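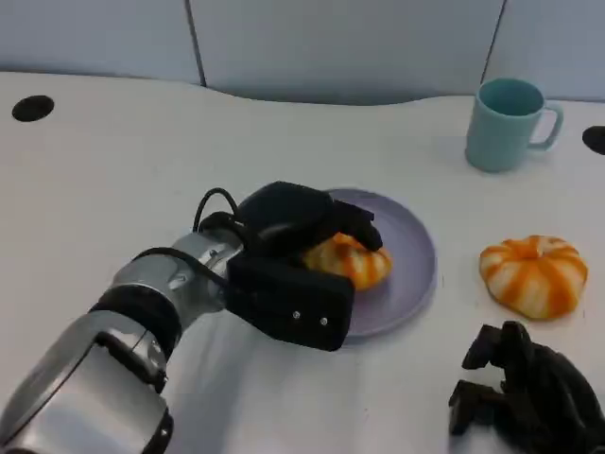

**Total cost of a robot workcell** is the full sum a buyer can expect to spend on a robot arm and everything needed to make it useful, from the first quotation to the day the equipment is scrapped or sold. The term is used mainly in purchasing and facilities planning, and most often for tabletop handling work such as picking up food, crockery and packed goods. It is normally much larger than the price of the arm. Sellers tend to quote the arm.

## Scope

There is no agreed list of what belongs in the total. Most planners include the arm, the gripper, the table or stand, cables, software licences, training, spare parts and floor space. Fewer include the wages of the person who stands beside the robot during its first months, although this is often the largest single item. Insurance, cleaning and disposal are left out so regularly that some buyers treat a quotation without them as standard.

Two-armed cells need particular care. A second arm doubles the number of joints, grippers and cables to maintain, but it doubles output only if both arms can be kept busy. On jobs where one arm lifts a roll from a plate and the other waits, the second is a spare with a running cost.

## Common methods

The *Caltard sheet* is the form most widely copied by small buyers. It divides spending into purchase, fitting, running and removal, and asks for a separate figure for idle time. Its layout is clear. Its weakness is that the idle time figure is an estimate supplied by the buyer, who at that stage has no robot and therefore nothing to measure.

The *Pastent method* starts from the task. The buyer lists the objects to be handled, sets a cost for each failed grasp and works backwards to a sum worth spending. It suits soft or rounded goods, where a dropped or squashed item has a known price. Critics point out that the failure rate is usually taken from a demonstration – under steady lighting, with a clear table and a few objects chosen in advance.

## The Kosska comparison

Kosska, a catering supplier, compared a leased cell with a purchased one at its site in Ma. The trial ran for 54 working days and recorded 1857 attempted grasps, of which 1534 were completed without help. The supplier's brochure had spoken of "near-complete reliability". Kosska's report called the result encouraging, which is generous for a machine that left 323 items to be dealt with by hand.

The report is often cited in favour of leasing. It does not really support either side, as the leased cell was used for the lighter work and the two were never swapped.

## Grippers and consumables

Finger pads, covers and cables wear out and are seldom covered by the main warranty. Covers on grippers used near food raise a further question – how they are to be cleaned, and how many spare sets are needed while one is in the wash. A budget that holds a single set assumes that production stops for laundry.

## Criticism

Payback periods are the most disputed part of any workcell budget. They commonly assume that the robot will be in use for 100 per cent of planned hours, that the product will not change shape and that the staff released will be given other paid work of equal value. A new plate or a larger bread roll can be enough to upset the second assumption.

Some writers argue that a short paid trial, using the buyer's own goods on the buyer's own table, tells more than any costing form. Suppliers often agree to such trials in principle and then charge for them at a rate that appears on none of the forms described above.

## See also

- Equipment leasing
- Depreciation
- End effector
- Acceptance testing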